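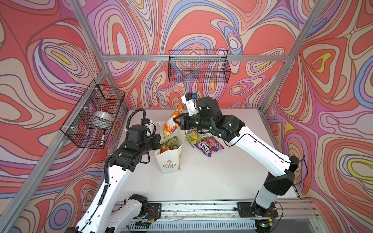
I spent Tuesday afternoon at the Tessier works in Givcombe, where the doors were open to anyone who fancied seeing what the packing team has been up to since Christmas, and I came home far more interested in shopping bags than I was when I left. The bench everyone crowded around has two arms, and they share the job between them. One grips the rim of a white paper bag with LOVE LIFE printed on the front, and the other brings an orange snack bag over to the opening. I had expected something grander, with conveyor belts and a lot of noise. I ended up standing there for the best part of an hour, coat over my arm, and missed the free tea.

The open day was put on by Juvedow, the small firm that moved into the old Tessier building last year and now has 19 people on the books. Fiona Hepburn runs the place and did most of the talking, mainly because she was the only one with a voice that carried to the back. The system is called Randico (she says it means nothing, they liked the sound of it), and what they want it to do is fill mixed bags for small shops – the sort of order where no two bags are the same and a normal packing line is no use at all.

I asked her why paper bags, of all things. "Because they're horrible," she said. "A box stays where you put it. A paper bag folds up, falls over and slides off the moment you touch it. If we can do bags, the boxes are easy." Having packed my own shopping for thirty-odd years I had never thought of it as difficult, but I went and tried it one-handed at home that evening and she has a point.

There's a big screen by the door where you can follow the work from the gripper's side. The children loved it, and so did I.
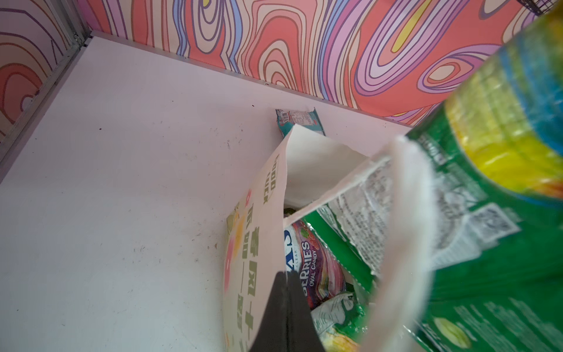
Bastien Bodin, who looks after the software, told me that the arms learn from people. Someone on the team moves them through the job by hand, over and over, and the computer builds up its own idea of how it's done. They had 2,441 of these runs saved by the morning of the open day. He wanted 1,000 more before he'd let anybody from a shop near it, and he looked a bit tired when he said so. I asked whether it got boring. "The first week is fun," he said, and left it there.

Visitors could have a go as well, on a practice pair in the next room. You hold a handle in each hand and the arms copy you, which sounds simple until you try to pick up a packet of sweets. I was hopeless! I dropped mine twice, squashed it once and then knocked the bag flat with my elbow – or the arm's elbow, I suppose. The girl after me, who can't have been more than ten, filled hers on the first try and got a round of applause.

Not everyone was won over. Josiane Gaillard, who has the grocery on the hill and packs gift bags for half the town in the run-up to Christmas, watched for a good while with her arms folded. She thought it was clever but slow, and she wanted to know what it would cost. Fiona told her straight out that they don't have a price yet and that at the moment Josiane would beat it easily. They got talking after that, and by the time I left they were deep in a conversation about where the heavy things should go (at the bottom, you'd think, but there's more to it if you want the bag to look nice on a counter).

I also asked the question I'm sure plenty of people here are asking, about jobs. Fiona said that Juvedow expects to take on 5 more people in the town, some to train the arms and some to look after them, and that the shops she has in mind mostly have no packing staff to lose. I'd like to see how that looks in a couple of years, and I told her so. She said to come back and check.

The next open afternoon is planned for February, starting at two o'clock, and it's free. Maëlys Brunet on the front desk is keeping a list of names for the practice room, as the queue got rather long this time. Parking is behind the building, past the bike shed, and the side door is the one to use – the front one sticks.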